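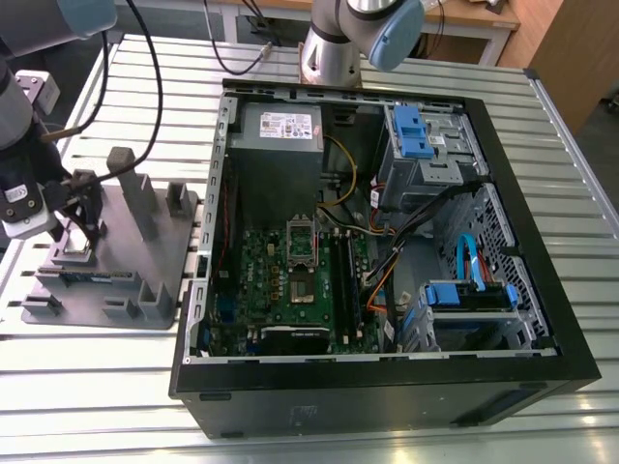 Können Roboter heute schon einen alten PC zerlegen, so dass man in der Werkstatt wirklich Zeit spart?

Einzelne Schritte gehen gut, den ganzen Ablauf ohne Mensch habe ich noch nicht gesehen, und Zeit spart man im Moment nur bei vielen gleichen Gehäusen.

Thema: Zerlegen und Sortieren mit Roboterarmen, wie weit ist das?
Forum Reparatur und Werkstatt, Unterforum Automatisierung

lambros_v schrieb um 19:12
Die Frage oben habe ich gestellt und die Antwort darunter ist auch von mir, damit man weiß, wo ich stehe. Bitte entschuldigt meine Fehler, Deutsch ist meine dritte Sprache.
Ich arbeite in einer kleinen Aufbereitung, wir bekommen Bürorechner von Firmen. Im November waren es 639 Stück, davon sehr viele vom gleichen Typ. Für jeden Rechner ist die Arbeit ähnlich: Seitenwand ab, Speicher heraus, Kühler ab, Prozessor heraus, Laufwerke heraus, alles in die richtige Kiste. Mein Chef hat auf einer Messe einen Arm von Idden gesehen und möchte jetzt wissen, ob man das automatisieren kann. Ich soll eine Meinung schreiben und habe noch keine feste.

torvik_e schrieb um 19:40
Kurz: Nein. Wir haben es bei Brimgate versucht, vier Monate lang. Festplatte aus dem Schlitten ziehen ging. Beim Speicher hatten wir Ärger mit den Rasthebeln. Bei den Kabeln haben wir aufgegeben. Ein Kabel liegt jedes Mal anders und der Greifer bleibt daran hängen.
Ein Lehrling schafft den Rechner in vier Minuten und hört dabei noch Radio.

fotini.c schrieb um 20:03
@torvik_e Wie lange ist das her? Das ist für mich die wichtige Frage. Vor ein paar Jahren hat man jede Position von Hand eingelernt, und wenn das Gehäuse ein wenig verschoben war, hat der Arm daneben gegriffen. Mit Kamera und gelernten Bewegungen ist das heute anders. Nicht perfekt, aber anders.

torvik_e schrieb um 20:09
Drei Jahre. Mit Kamera. Die Kamera hat das Kabel gesehen und der Arm ist trotzdem hängen geblieben.

lambros_v schrieb um 20:31
Danke euch beiden. Ich möchte genauer erklären, was ich mit "einzelne Schritte" meine. Ich habe mir einen Aufbau angesehen, bei dem zwei Dinge anders gemacht sind, als ich es erwartet hatte. Erstens liegt der Rechner auf der Seite, offen nach oben, und man arbeitet nur von oben hinein. Zweitens steht daneben eine gedruckte Ablage mit Taschen für die kleinen Teile.

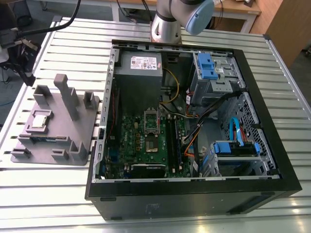

Diese Ablage finde ich fast interessanter als den Arm. Wenn der Prozessor immer in derselben Tasche liegt, muss der nächste Schritt ihn nicht suchen. Bei uns liegt er in einer Schachtel mit anderen, und ein Mensch sortiert später noch einmal. Ich denke, so eine Ablage würde sich bei uns auch ohne Roboter lohnen.
Was ich nicht weiß: wie man mit dem Kühler umgeht, wenn die Paste alt ist. Bei uns klebt er oft so fest, dass der Prozessor mitkommt, obwohl der Hebel noch zu ist. Ein Mensch merkt das in der Hand und dreht ein bisschen. Merkt es ein Greifer auch?

henok_w schrieb um 20:58
Mit Kraftsensor im Handgelenk merkt er etwas. Ob er daraus das Richtige macht, ist die andere Sache. Wir haben bei Bekura den Kühler vorher angewärmt, dann war es viel seltener. Von 37 Versuchen sind 33 sauber gegangen. Für die Forschung schön, für eine Firma heißt das vier Rechner mit einer Störung, und jemand muss daneben stehen.
Übrigens, beim Sockel wäre ich streng. Verbogene Kontakte sieht man schlecht, und dann ist das Board nur noch Schrott.

fotini.c schrieb um 21:10
Ja gut, aber Lambros will die Boards vielleicht gar nicht weiterverkaufen? Wenn sie sowieso ins Recycling gehen, ist der Sockel egal und man kann viel gröber arbeiten. Das ändert die ganze Rechnung.

lambros_v schrieb um 21:22
Ein Teil wird verkauft, aber wir entscheiden es erst nach dem Test. Also muss man zuerst alle vorsichtig behandeln.

thais_aguiar schrieb um 21:47
Ich lese schon lange mit und widerspreche jetzt beiden Seiten ein wenig. Ebbe vergleicht mit dem schnellen Lehrling, aber der macht das nicht acht Stunden in diesem Tempo, meiner jedenfalls nicht. Und Fotini rechnet mit einer Technik, die ich in einem kleinen Betrieb noch nicht gesehen habe. Wer richtet es ein, wenn ein neues Gehäuse kommt? Bei uns wechselt der Typ alle paar Wochen.
Mein Vorschlag an Lambros: nur die Laufwerke probieren, Kabel vorher von Hand abziehen.

torvik_e schrieb um 21:55
Damit kann ich leben. Den Lehrling nehme ich nicht zurück.

lambros_v schrieb um 22:16
Ich schreibe es dem Chef so: zuerst die Ablagen drucken, dann einen Versuch nur mit Laufwerken und nur mit dem häufigsten Gehäuse. Henok, könntest du mir sagen, mit welcher Temperatur ihr den Kühler angewärmt habt und wie lange? Das würde ich gern auch bei der Handarbeit versuchen.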